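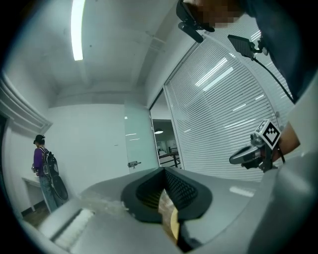 Inside the Skotard office, white walls and trim, one of the long ceiling lights on. Photo: Nabila Lumbantobing

Skotard opens its second floor room to repair group

The old Skotard office on the second floor will be used for a community repair bench starting in October, building manager Viorica Lazarević confirmed this morning. Doors at 12 noon, last items taken at 5.

The room has white walls, a white ceiling and a stepped white molding along the top of the wall, and the molding stays. So does the fluorescent lighting, for now. There are a few faint marks on the ceiling that will be painted over before opening – paint is bought, date not fixed.

Small wooden things are first on the list. Spoons, handles, toy parts, chair pegs, anything that fits on a bench. No upholstery and no gas appliances. Lamps maybe later, depends on insurance.

"People keep asking about wood, so we start with wood," said Ermira Hodžić, who will run the bench with Dušan Spahić. "Bring the broken peice too, even if its in two bits. We can't glue what you left at home."

Cost to set up the room was $700, most of it for clamps and two used worktables from Urkik, a secondhand store on the same block. Repairs are free, glue and dowel at cost. Hodžić said a jar will be by the door for anyone who wants to chip in.

Some neighbors wanted evening hours. Lazarević said not yet – the building locks at 6 and the street door has no buzzer. She will look at it again after the first month.

Elevator is working again. Use the side entrance, front steps still closed for the railing work. Sign up sheet is in the lobby, or just turn up with your item and wait your turn.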